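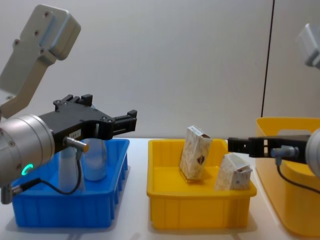
Datasets > Language and Recipes > Bremville Kitchen Notebooks

Bremville Kitchen Notebooks: what is in here and how to use it

Hello, and thank you for taking an interest in our notebooks. The folder you have downloaded holds the typed-up text of 295 household recipes from Bremville and the farms on the Sundavar side of the river, copied out of handwritten notebooks that families were kind enough to lend us. It began as a way of keeping my grandmother's plum dumplings from being lost when the ink started to fade, and it grew from there because every person I mentioned it to seemed to have a notebook in a drawer – often with a better dumpling in it than ours.

The release you are reading about was put together on April 2, 2020. An earlier one went out in February to a handful of people, and if you have that copy please throw it away, as the measures in the baking section were in a dreadful muddle.

What you will find

The recipes come from 71 notebooks. They are split into five folders: soups, baking, preserves, meat and fish, and a last one called "odds", where we put the cough syrups, the furniture polish and one very long set of instructions for cleaning a goose-down pillow. Each recipe is a plain text file. The first line is the title as the cook wrote it, the second is the notebook number, and everything after that is the recipe itself, with the line breaks kept wherever we could make them out.

There is also a file called measures.txt, which I would urge you to read before anything else. Cooks on our side of the river measured flour with a garg, a small tin scoop sold at the Garg mill, and the size of it changed at least once when the mill changed hands. We have left the word standing in the recipes and given our best guess at the weight in the measures file. If you swap it for grams, do please say so when you share your version.

How the typing was done

Two people typed each recipe separately, and then we sat down with both copies and the notebook and argued until we agreed. Where we could not read a word we put a question mark in square brackets. Where we could read it but had no idea what it meant, we left it exactly as it was. Spelling has not been tidied. You will see "dumplins", "dumpelings" and, in notebook 5, both on the same page.

Notes in the margin are marked with a plus sign at the start of the line. Please don't strip these out if you can help it! They are where the cooks talk to each other, mothers correcting daughters and the other way about, and a good many recipes only work if you follow the margin and ignore the main text. The gooseberry cheese is one of those.

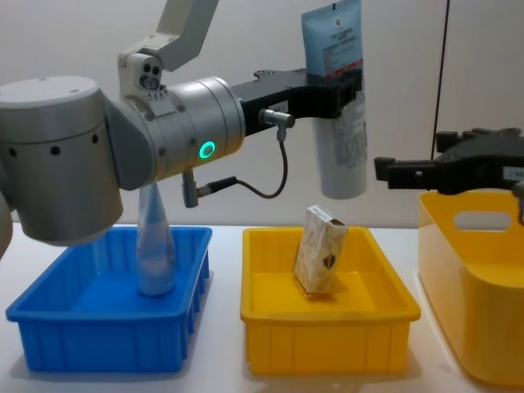 Jozef Verhoeven wrote to us after trying the rye loaf to say that the dough had been far too wet with the flour he could buy, that he had cut the water by a cupful and let it stand overnight, and that he thought we had mistaken a 1 for a 7 in the line about salt. He was right about the salt, and that file has been put straight. The water we have left alone, as it is quite clear in the notebook, though I have taken to making the loaf his way at home.

Things to be careful of

These are old recipes and some of them are not safe to follow as they stand. The bottled beans in the preserves folder worry me most, and so does anything sealed with paraffin. The cough syrups in "odds" are there to be read and should stay on the page.

The collection leans heavily towards families who stayed put. Those who moved away to Gultora for work took their notebooks along, and we have hardly anything from them. You will also find far more cakes than dinners, which I suspect is how notebooks go everywhere – you write down the cake you make once a year and keep the Tuesday soup in your head.

Names and permission

Surnames have been taken out of the recipes. First names stay where the family agreed to it, so "Aunt Lena's sponge" is still Aunt Lena's. You may copy, cook from, print and study the text as you please, so long as you mention the Bremville Kitchen Notebooks and do not sell the collection whole.

Still to do

The drawings have not been copied yet, and neither have the shopping lists tucked between pages. Notebook 5 needs a second look from somebody who reads old-fashioned handwriting better than I do. If you spot a mistake, send us the file name and the line, and we will get the notebook out again.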